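Home Programme Speakers Talk notes Travel Contact

Comparing two finger designs on a two-arm table cell
Speaker notes, Gil-soo Oh
Version 2/7/18

Start without the title slide if the session is running late. Sum-yee Wu has the clicker and will take the questions on controllers.

Opening. The question we were asked at Ruawai was narrow: for small, light, roundish objects, does a long pointed finger lose anything against the broad padded finger we had used up to then? Same arms, same controller, same objects. The only thing changed between the two halves of the study was the fingers and the closing width stored for them.

State the total early. 1,407 attempts, both finger types and both arms together. An attempt starts when the gripper begins its approach and ends when the object is released or dropped. If somebody stopped the arm by hand it still counts, and it counts as a failure. People at Hallamine objected to this. We kept it.

Next slide, the task. Pick a toy fruit or vegetable from the tray, carry it to a plate, let go. Either arm may do it. Each plate has a stored release pose for each arm.
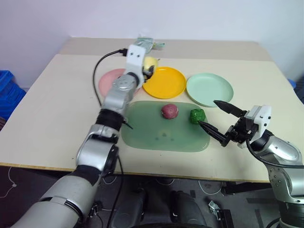
Release height was the setting we argued over most. Too high and a round object rolls after it lands. Too low and the finger tips meet the rim before the object is over the flat part. The broad fingers hid this fault for a long time, as the pad touched first and gave a little. The pointed ones have no give at the tip, so the arm reports the contact as a force spike and the controller halts. We ended up at 30 mm above the plate for all objects. A separate height for each object was tried and dropped after a week; it added a table of values to maintain and the failures stayed where they were.

Pause here. Ask whether the back rows can read the axis labels.

Approach angle. Long fingers let us come in low from the side, with the housing well clear of the neighbouring objects. The cost is that the open fingers sweep a wide area. With the objects set close together, the finger that is not meant to touch anything often does. Reducing the opening to 80 per cent of full travel removed most of these touches on the smaller objects. On the larger ones it left too little margin and we went back to full opening.

Say clearly that this is a planning problem as much as a finger problem. The planner treats the gripper as one box, sized for the closed fingers. Gil-soo to own this one, it was my box.

Cameras. One view from the head, used for everything. It sees the table well when the arms are back. During a place, the arm can cover part of the plate it is placing on, and the estimate of the plate centre drifts. Two fixes compared:

– Freeze the plate position before the arm moves. Simple, and wrong if a plate gets pushed.
– Keep updating, but ignore any estimate where the arm mask covers more than 30 per cent of the plate.

The second is what runs now. It needs a decent arm mask, and the cables are not in the arm model. A black cable across a light plate still upsets it.

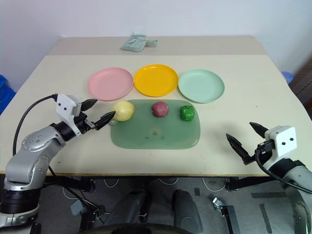

Left arm reaching to the tray, pointed fingers out. Plates left to right: pink, yellow, mint green.

Talk through the layout only as far as the reach limits. The middle plate can be served by either arm, so in the trials it was assigned by a fixed rule: whichever arm is holding the object. Handing over between arms is outside this study. It will be asked about. The answer is that Cuvadstead has a handover routine and we have not tested it with these fingers.

Tray. The tray is see-through green and the depth reading on it is poor. We fit the table plane from the bare board and add a fixed offset for the tray. If the offset is wrong by a few millimetres, the lower finger drags. Check it each time the tray is changed.

Results slide. Do not read out the bars. Points to make:

Grasping alone: no difference we would defend between the two designs. Placing: the pointed fingers release more cleanly, with fewer objects carried back up on the pad. Neighbour contact: the pointed fingers are worse, for the reason already given. Operator stops: more common in the first sessions with either design, so the order of the sessions matters, and we did not balance it. Admit this before Hadatville raises it.

Controller. If time is short, skip. Both arms run position control with a force threshold. Sum-yee tried a softer setting on the left arm. It stopped the halts at the rim, and it also let the wrist sag on long reaches. She has the plots in her backup slides.

Next steps. A repeat in September with the session order balanced, the gripper box replaced by a proper finger model, and the cables added to the mask. Fingers stay as they are until then.

Questions. Repeat each one into the microphone before answering.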